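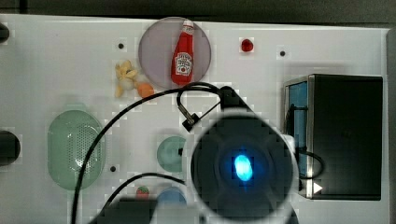 Play food that children handle and put in their mouths should be washed once a week in a home and at the end of each day in a playroom. The method below is for hollow or solid plastic pieces with no batteries, magnets or fabric parts. Lay the whole set out on a white table first, well spread, because grime on pale yellow or orange plastic shows up better against white than it does in a bin. Dishes and tools go out with the food: the plate, the bowl and the green colander are washed in the same batch. A colander base like this one, with its grid of tiny holes, takes the longest to clean and should go into the water first. Set aside anything with a paper label, such as the small red ketchup bottle if its label turns out to be paper, and treat it as described under Labeled pieces.

What you need

A dish tub or a clean sink
Unscented dish soap
A soft toothbrush and a bottle brush
White vinegar
Two cotton towels
A wire cooling rack
A dry storage bin with a lid that vents

Step 1. Sort

Make three groups: solid pieces, hollow pieces and labeled pieces. Squeeze each piece of fruit gently. If air comes out, there is a hole or an open seam, and the piece is hollow and can take in water. Cover the hole with a small square of waterproof tape before washing. Throw out anything cracked. A crack holds dirt that a brush cannot reach, and the edge can pinch skin.

Step 2. Wash

Fill the tub with warm water and one teaspoon of soap. Water hot enough to be uncomfortable for the hands will soften thin plastic and can warp a plate. Soak the colander for 18 minutes, the solid pieces for ten and the taped hollow pieces not at all. Wipe the hollow pieces with a soapy cloth.

Brush the colander from both sides, inside first. Hold it up to a window and look through the base. Closed holes show as dark spots -- push these out with a single toothbrush bristle or a wooden toothpick, never a metal pin.

Step 3. Rinse

Rinse under running water until the surface squeaks. For stale odor, add 50 ml of white vinegar to a liter of cool water, dip each piece for one minute and rinse again. Do not mix vinegar with bleach or with any cleaner that contains it.

Step 4. Dry

Shake each piece, then set it on the rack with any opening facing down. Bowls go upside down and plates on edge. Turn everything once after an hour. Leave the set overnight before it goes into a closed bin. The Nostamden bins have a solid lid -- prop it open for the first day.

Labeled pieces

Wipe with a damp cloth, working toward the label and stopping short of it. Dry at once with a towel. A lifting corner can be trimmed with scissors; do not glue it, as most craft glues are not meant for items that go in the mouth.

Dishwasher

Use the top rack only, no heated dry, and only if the maker says the piece is safe for it. Small food goes in a zippered mesh bag. The Prusum bag holds one set of ordinary size. Labeled and hollow pieces stay out.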